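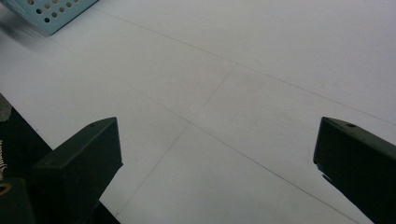

One reader comment on the December version of this page said the soak time was too short for curtains from a kitchen, and that grease near the header tape was still there after drying. The soak step has been revised. The rest of the procedure is unchanged apart from the rehanging section, where the hook spacing was wrong.

# Washing unlined sheer curtains by hand

This procedure covers unlined polyester and polyester-blend sheers. It does not cover silk, linen voile, or anything with a care label that says dry clean only. If the label is missing, wet a corner of the bottom hem, press it between two white towels, and let it dry flat. Stop if the corner puckers or color transfers to the towel.

## Before washing

1. Take the panels down and remove all hooks and rings. On Hallila tracks the end stop lifts out; on most others it unscrews.
2. Let out the header cords completely. Wind the loose cord into a flat bundle and tie it with cotton string.
3. Shake each panel outdoors, then vacuum it on low suction through a mesh screen.
4. Check the side hems for broken stitches and repair them now. A loose hem opens further in the water.

Remove weights from the bottom hem if the pocket is open. If they are sewn in, leave them and support the hem whenever the panel is moved.

## Soak

Fill a tub with lukewarm water, deep enough for the panel to move freely. Dissolve a mild liquid detergent before adding fabric. Soak one panel at a time for 13 minutes, pressing it down with flat hands every few minutes. Do not rub or twist.

For kitchen curtains, drain and repeat with fresh water and detergent. Work a small amount of undiluted detergent into the header tape with a soft brush, keeping the brush off the sheer itself.

Rinse until the water runs clear. Two rinses are usually enough – three if the header tape was treated separately.

## Draining and moving

Lift the panel with both arms under it and place it in a basket with open sides, set over the tub. Leave it until the dripping slows. Inspect the basket first for rough molding marks, which catch on fine weaves. 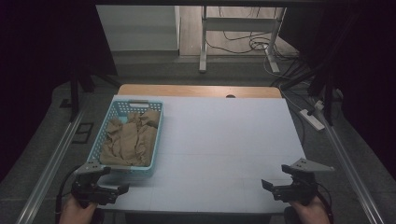

*Thin tan fabric in a light blue perforated basket.*

Do not leave panels bunched overnight. Creases set in polyester while damp are hard to remove later.

## Drying and rehanging

Polyester sheers can be hung back on the track damp, provided the window frame is dry and any paint on it has fully cured. Pull the side hems straight and close the window. Otherwise, hang each panel over a padded line, folded once lengthwise.

Set the hooks eight pockets apart on narrow tape. The earlier text gave a larger spacing, which lets the header sag. Replacement hooks for Falero tape are listed under part 2721; the older metal type should not be used on damp fabric – it can leave rust marks.

Draw up the cords to the original width and tie them off with a slip knot. If ironing is needed, use the lowest setting, with a cotton cloth between the iron and the panel. Leave the header tape unpressed.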